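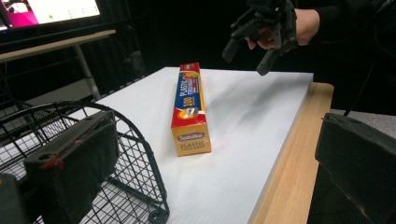
Food wrap on the table, basket near corner, foam pads up close.

24 Jun 2020
by Poonam Sengar

Home Diary Older Newer Contact

Left pad again. Felt it before I saw it — the box of wrap kept turning in the grip, a little twist every time I lifted it, always the same way. The foam on that side has gone worn and fuzzy and the right one still has some bite. So the box pivots. Spent the first part of the morning blaming the box.

Order of things today, while I remember.

Wiped the white panel first. Still smudgy toward the right, the streaks show up whenever the light comes across it and no cloth I own shifts them. Tried the damp one, then the dry one, then gave up. Checked the panel hadn't crept on the wood frame. It had, a bit. Pushed it back. I want clamps under there but Negi says clamps catch the sleeve, and he's right, I've caught mine. Tape maybe. Ask again.

Basket goes at the near left corner. It gets knocked every time someone reaches across, then the basket is an inch over and all the put-aways look different from the ones before lunch. I'd like a mark on the table for it. Pencil would do. Wrote "pencil mark for baksket" on the back of my hand and washed it off at lunch.

Then the pads.

Old foam off teh left side. The glue comes away in strings if you go slow and tears out lumps if you go fast, and I went fast. Scraped the rest with the plastic blade, not the metal one, we have gouges in the spare finger from when I used the metal one in January. Cleaned the face with alcohol, waited. Cut new foam a hair oversize and trimmed it in place. Pressed it down by hand and left it shut on a block for 90 minutes with a rubber band around the fingers. Sheet says longer. I had people waiting.

The bit of red by the small hole on the left pad stays, by the way. That's how I tell left from right when a finger's off and lying upside down in the tray. Somebody picked it off the spare set and I mounted those backwards and lost most of an afternoon.

While the glue sat I did the screws on the other one. The finger screws back out, slowly, all of them, and you don't notice until there's play at the tips. Wiggled each fingertip sideways, two were loose. Took them out, cleaned the threads, put back with a dot of the blue stuff. The soft blue, not the strong one!! The strong one is in the drawer with no lid on and I should throw it out. Don't crank on the driver, these are screws into plastic and they'll go round and round forever once they've stripped. Hand tight and then a touch.

Joints — dry brush, then a blow of air. Black fluff in all of them. Curtain fluff I'm pretty sure, those drapes shed like a dog. No oil. I did oil once and the fluff turned to paste.

Opening width: measured 69 mm full open after I put the left finger back on. The sheet from Balledier gives a bit more than that. Could be the new foam, it's thicker until it beds in. Could be me. Measured again after tea and got the same, so it's the foam or I'm consistently wrong. Wrote it in the log either way and reset the zero in Ullanero with the fingers shut, then open, then shut. It asks you to do it three times. I did it three times. It forgot the first one, so four.

Note to self, the zero HAS to be done with the pads pressed together lightly. If you squeeze, the foam gives, and it learns the squeezed spot as shut, and then it thinks the grip is open a hair when it's closed. All of last week's second batch looked like that. Haven't told anyone yet. Will tell them tomorrow. Going through it file by file is going to be horrible.

Camera mount on the grip: tight. Lens had a thumbprint. Cleaned it with the cloth that lives in the case and nothing else. Cable had worked down near the trigger again so I looped it back up and put a fresh tie on. Cut the tail of the tie flush, the sharp end got Negi's knuckle last time.

Then test picks. Food wrap box, long side, lying pointed away from me. Good thing to test with, it's slick card and has some weight to it and you can see straight away if it's rotated since the writing goes crooked. Ten lifts, no twist. Ten more grabbing closer to the yellow end, where it's off balance. One droop. Two more, fine. I'm calling it good. The old foam did something like roughly 4000 closes going by the counter, before it started slipping, so I'll put a reminder in a fair bit ahead of that and see if I listen to it.

Want a second thing to test with that's softer. The box is stiff so it flatters the grip. A bag of something. Rice? Not rice, if it splits I'll be finding it in the joints for a year.

Argued with Resside on the phone about the foam. They want us to take the ready cut pads, which come with glue already on, and yes it would save me the scraping (it wouldn't, the old stuff still has to come off). Price is silly. I asked if they would just sell me the sheet and got put on hold, and then it cut off. Try again in the morning, ask for the woman with the cough, she knew what I meant last time.

Afternoon went mostly on ordinary stuff. Charged both packs. One of them gets warmer than I like, put a sticker on it. Swept under the table, found a screw. Not one of mine as far as I can tell, all of mine are acounted for. In a jar it goes.

Negi held his grip over the far right corner for ages while I fiddled with the view on mine, poor man, arm out the whole time. We were trying to see how far back mine can sit before the near pad blocks the basket. Answer, it blocks part of it. If I lift my wrist it clears but then I'm looking down at everything and the pick feels wrong. Compromise is to come in a bit from the side. Did a few like that. Shoulder complained.

Also the desk monitor, bright white window up the whole day. Negi likes it there so he can see it's recording. I'd turn it, or dim it at least. Left it for now, he was already being patient about the arm.

Things I didn't get to:
right pad foam (will be next, it's only behind by a few weeks)
pencil mark!!
the strong blue glue, bin
spare finger with the gouges, sand or scrap, decide
last week's second batch

If I do the right pad tomorrow first thing, it can sit under the band over the morning meeting and I won't have to rush the glue. Then zero again, from scratch, both pads new. No point being careful about the width until that's done anyway.

Fingers smell of alcohol and rubber. Ate standing up. Rubber band is still on the spare finger, go take it off before it leaves a dent.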